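Newsroom > Media Releases > Home and Laundry

Kowalchuk Housing and Fliline publish free laundry guide for tenants in small homes

VALLIK: Kowalchuk Housing has released a free printed and online guide to doing the washing in homes that have no separate laundry room. The guide was written with the household storage company Fliline and goes to every tenant in the housing provider's 1,300 homes in the Vallik and Sikuvov districts from November.

The Small Laundry Guide runs to 38 pages. It covers where to put a front-loading machine, how to sort and carry a load in a tight space, how to dry clothes indoors over winter, and how to report a fault. A first print run of 2,000 copies has been delivered, with the extra copies going to neighbourhood centres and local libraries.

Most of the homes managed by Kowalchuk Housing were built with a shared laundry on the ground floor. Tenants have increasingly moved their washing machines into their own units, and in many of those units the machine now stands in a hallway, a kitchen or the corner of a carpeted living area. The housing provider said its maintenance line receives regular calls about damp flooring, blocked lint filters and doors that can't be opened fully once furniture has been moved in.

"We had advice sheets for kitchens and bathrooms and nothing for the washing," Kowalchuk Housing said in a statement. "Tenants were asking us simple questions, such as where to put a wet load down when there is no bench. We wanted one booklet that answered them."

The question of where to put a load down takes up the longest chapter. It recommends a hard, wipeable surface close to the machine and at a height that doesn't require bending twice. In homes with no bench, the guide suggests an ordinary dining chair with a shallow plastic tray on the seat. Small items such as cloths and tea towels can be kept together in the tray and carried to the clothes airer in one go. The chair should stand clear of the swing of the machine door, and it should go back to the table when the washing is finished. 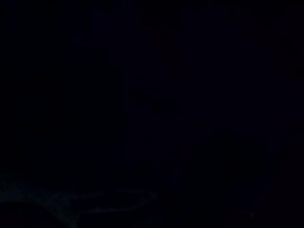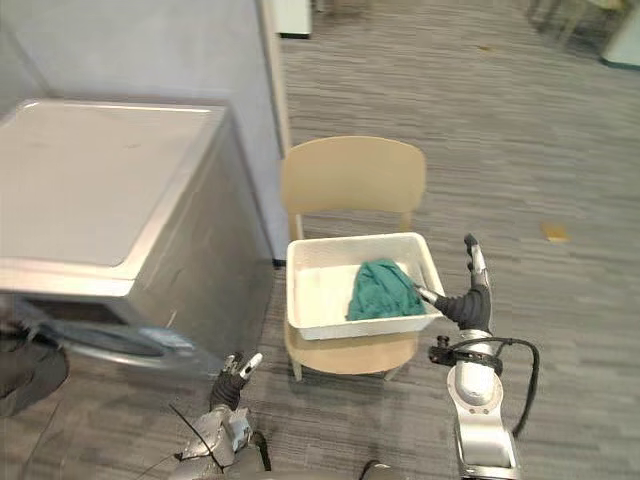
The chapter also deals with carpet. Kowalchuk Housing doesn't object to a washing machine being used in a carpeted room, provided the machine itself stands level and the hoses are checked every 3 months. Tenants are asked to put down a mat before emptying a filter and to tell the maintenance line straight away about any leak, even a small one that has dried by itself.

Fliline contributed the sections on sorting and storage. The company makes trays, tubs and drying racks and sells them through independent hardware and homewares shops. The guide doesn't require tenants to buy anything from Fliline, and its measurements are given so that any tray or tub of a similar size will do.

"A tray should be narrower than the doorway it has to go through, and light enough to lift with one hand when it is empty," Fliline said. "People tend to buy the biggest basket in the shop and then find there is no floor to put it on."

Other advice in the guide includes:

- Leave the door of a front loader ajar between washes and wipe the rubber seal once a week.
- Keep the top of the machine free of bottles and boxes during a spin cycle.
- Sort by fabric weight first and colour second when doing small loads.
- Wash kitchen cloths separately from clothing, on the warmest cycle the label allows.
- Open a window or run the bathroom fan while clothes are drying inside.
- Do not stand on chairs or stools to reach a high airer. Ask for it to be lowered.

The guide was tried out over the winter by households in both districts. Their comments led to several changes before printing. The type was made larger, the page on detergent was cut to half its length, and a floor plan showing an ideal laundry cupboard was removed after households said none of them had one. A section on washing for babies was added at the request of families in Sikuvov.

Tenants who have difficulty lifting or bending can ask for a home visit. Staff will look at where the machine stands, check that it is level and suggest a better spot for the airer or the laundry tub. They can also move the machine within the same room if there is a suitable tap and drain. Visits are free and run between 9 am and 3:30 pm. Moving a machine to a different room still needs written approval and a licensed plumber.

Kowalchuk Housing will keep the shared ground-floor laundries open in all buildings that have them. Opening hours and charges are unchanged. Notices with the same care advice for front loaders will be put up beside the machines there.

The guide can be downloaded from the tenant pages of the Kowalchuk Housing website or collected from the Vallik office counter. A large-print version is available on request. Shops and community organisations that would like copies for their own counters should contact the office while stocks last.

About Kowalchuk Housing
Kowalchuk Housing is a not-for-profit housing provider managing rental homes in Vallik and Sikuvov.

About Fliline
Fliline designs and sells storage and laundry goods for small homes.

Media enquiries: Communications desk, Kowalchuk Housing, Vallik office

Related releases
Winter condensation: what tenants can do and when to call us
New taps for ground-floor laundries in Sikuvov
Bulky rubbish collection, spring timetable
Changes to after-hours maintenance line
Vallik office counter reopens after repainting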